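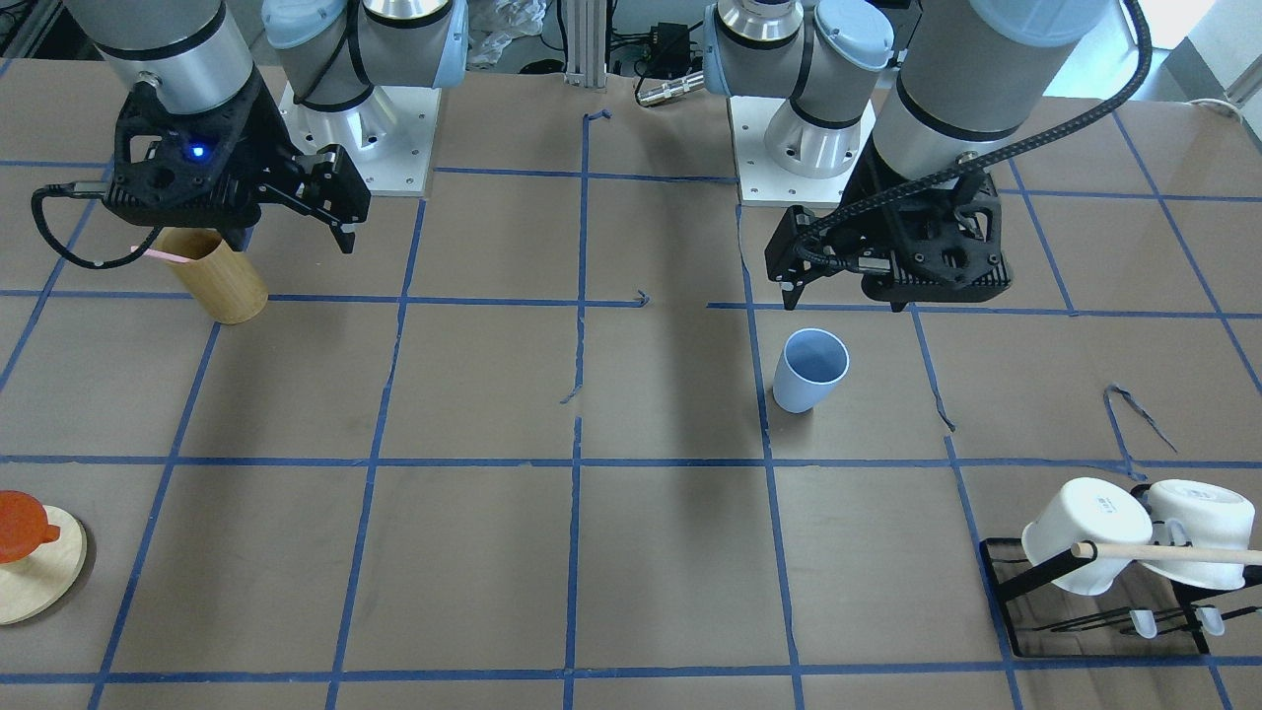 Blue tape grid on a brown tabletop. Note the curled strip lifting at the right.

Filed under: Workshop & Marking Out > Tapes

Padbridge Blue Painter's Tape: review
By Mahtab Asadi, June 29, 2024

Painter's tape is sold for paint edges, and most reviews test it on skirting boards. I use it for marking out squares on tabletops, where the demands are different. The tape has to go down straight, cross itself without bulging and survive things being set on it and picked up again.

Laying
The tape unwinds evenly and tears by hand. The tear is seldom square. For a run that ends at a table edge this makes no difference, but a short piece in the middle of a grid should be cut with a knife. Stretch is low. A long run pulled tight and pressed down from one end stays true, while one laid a hand's length at a time wanders, and the cells come out only roughly square. Use a straight edge if the spacing matters. I didn't on the first grid, and several of the lines are visibly crooked.

Crossings
Tape sticks less well to the back of tape than to a tabletop. Press each crossing with a thumbnail or a plastic scraper. I left one set unpressed for comparison and those were the first to lift.

Hold
This is the weak point. Over 13 days of use I replaced four ends. Loose ends curl upwards and the curl will not press flat again, so the piece has to be cut back and patched. Torn sections behave in the same way. The middles of long runs gave no trouble. Tall, light items are worth testing if you intend to stand them on the squares: a wooden cup with a straw in it stands well enough inside a cell, but rocks if its base sits half on a crossing.

Visibility
Good. The blue reads clearly against brown and does not glare under a ceiling light.

Removal
Pulled back slowly at a low angle, it came off my own bench cleanly after 30 days. A piece left until day 90 on an offcut split twice and left a faint line of adhesive, removed with white spirit.

Compared with Zaka
The Zaka blue has a stronger adhesive and its ends stay down longer. It also tears lengthwise when lifted. For a grid that will be moved I would take the Padbridge. For one that stays put, the Zaka.

Rating: 3.5 out of 5
Marked down for the ends.

Related reviews
Kamus steel rule, 104 cm
Zaka blue tape, second look
Tkachuk bench knife and spare blades
Chalk line or tape for large tables? (Omid Sadeghi)

Contact | Corrections | Back to top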